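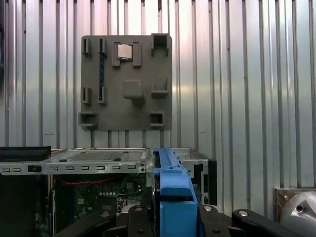

Build-a-PC Bench Is Back at the Ranen Street Workshop

If you came by the Ranen Street workshop over the summer you will have seen our big bare wall at the Cruickshank end and wondered what we were up to. Well, the computer corner is open again, and we are thrilled with it! The practice motherboard is up on the corrugated metal, the open desktop case has its own spot right beneath, and for the first time a beginner can sit down and get a feel for a computer's insides before going anywhere near a machine that somebody needs for work on Monday.

The practice board is the part we can't stop talking about. It is a plain gray mock-up, square, a bit rough to the touch, with raised shapes standing in for the parts you'd meet on a real board. The CPU is a small silver one that sits near the top between two raised posts, and off to the left there's a long, narrow black slot for talking about memory. Everything else is blocks and frames, and that is such a help when you're starting out. A real board is crowded with tiny printed labels and little silver legs, and most of us go a bit cross-eyed the first time we look at one. On ours you can find the processor from across the room.

It also hangs upright, which we argued over for a good part of June. The old way was flat on the table, with everyone leaning in and one person's elbow in the way. Upright won, and we're so glad. A whole group can see it at once, people in the back row included, and it faces you much the way a board does when you take the side off a tower that's standing on your desk. You can look from the board to the case below and back again without getting up. (Those of you who like the table can still have the table. We kept the rubber mats.)

About the case: please do get your hands in it! It's a silver metal one with vent slots punched along the top rail, and it's there to be poked around in. Half the fun of the first session is working out how air is supposed to move through a computer, and then going home and noticing that your own has been shoved up against a curtain for years. One member of the Tuesday group went straight home and pulled hers out from behind the couch, and came back the next week with photos of the dust. They were spectacular.

What the sessions cover

The beginner course runs for 5 evenings. The first is all about names and places: what the processor does, where memory goes, what the power supply feeds, how to read the little diagram in the manual. We spend the second on handling, so grounding yourself, holding parts by their edges, and lining up the corner mark on a chip before you let go of it. After that you'll move to donated machines and take one apart down to the bare case. The fourth evening is putting it back together, and the last one is left open for your own questions, your own computer, or the stubborn screw you have been saving for us.

No experience needed, really none. If you can use a screwdriver you're ahead of where several of us started. Ages 12 and up are welcome, with a grown-up along for anyone under 16. Long hair tied back and no dangly bracelets, please.

The next course starts Wednesday, September 16, 2026, at 6:30 p.m. There are 19 places, and the spring one filled up fast, so put your name on the sheet by the front desk or drop a note through the door if you'd like to come. It's free for Trullville residents. Bring a notebook and something to drink with a lid on it.

What we could use

We had a wonderful response to the last call for donations, with 116 items through the door, and a fair number of those desktops are already back at work in homes around town. Right now we are short on:

Small Phillips screwdrivers, magnetic tips if you have them
Case screws, any amount, mixed is fine
Memory sticks pulled from old desktops
Clear plastic drawers for sorting
A desk lamp with a bendy neck

We have all the printer cables we could ever want. Thank you, though!

Bigger things can be dropped off at the side door on Rakow Lane on Saturdays between 10 and 1. Please take out anything personal first, and if you aren't sure how to wipe a hard drive, bring it in and we'll go through it with you.

One more bit of news for people who like old buildings. The workshop went up in 1956 as a bus garage, and we've been putting together a box of pictures and papers from those days. If you or your family have anything tucked away, even a ticket stub, we would love to borrow it and make a copy. The box lives on the shelf by the kettle and you're welcome to have a rummage while you wait for your tea.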